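### 5.3 Loss of Tracking During Bimanual Recording

The most frequent fault in the Gumska collection was a loss of position tracking in one of the two hand-held grippers. The fault was first noted in October, when policies trained on the table-setting task began to lift the tray unevenly. In replay on the Beriten arms, the right gripper held its height while the left rose, and the tray tipped far enough for the bowl to slide. No person was within reach of the arms, and the stop button ended each run. Replay was suspended until the source of the error had been found.

The arms and their controller were examined first. Joint readings agreed with the commanded positions throughout the failed runs, and a check of the fingers found no play in the joints. The commands themselves were therefore in error. We returned to the recordings and found short intervals in which the reported position of one gripper stayed fixed and then jumped to a new value. The logging software, Abera, had filled each interval with the last valid position and had raised no warning.

Two conditions were present in most of the affected recordings. In the first, the operator's forearm passed between the gripper and the tracking unit. In the second, the gripper cable was drawn tight at full reach, and the connector lost contact for a moment. The second condition was harder to detect, as the connection recovered by itself and the file closed normally. Figure 7 shows the recording station with both grippers in use.

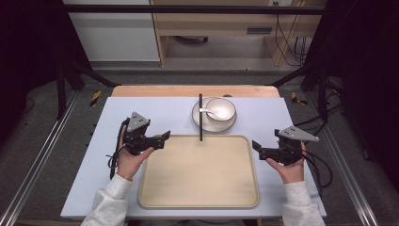
**Figure 7.** Recording station for the table-setting task. The operator holds one gripper in each hand, with the tray, plate and bowl on the tabletop. Cables run from both grippers.

To separate the two conditions, we recorded 200 further episodes with the connection state written to a separate file. Of these, 13 contained at least one interval of lost tracking. Cable faults were found in both grippers. In 2 episodes the interval fell during the lift, where a fixed position is most harmful: the policy learns that one hand may stop while the other continues. Intervals during the approach had little visible effect on replay and would probably have passed unnoticed under our earlier review, in which a reviewer watched the video but did not plot the gripper paths.

Three changes were made. Abera now marks any repeated position as missing and closes the episode with an error. The connectors were fitted with clamps, and operators were asked to stop and start again if they felt a cable pull. Finally, the Havisero replay tool compares the height of the two grippers during any lift and refuses to send motion to the arms if the difference exceeds a set limit. The limit applies only while both grippers are closed, so tasks in which the hands work separately are not affected.

Episodes recorded before these changes were screened again with the new check. Those with a fault during the lift were removed from the training set, while those with a fault elsewhere were kept and the affected interval was masked. The results in Section 6 use only the screened set. We have not tested whether masking alone would have been enough to prevent the uneven lift.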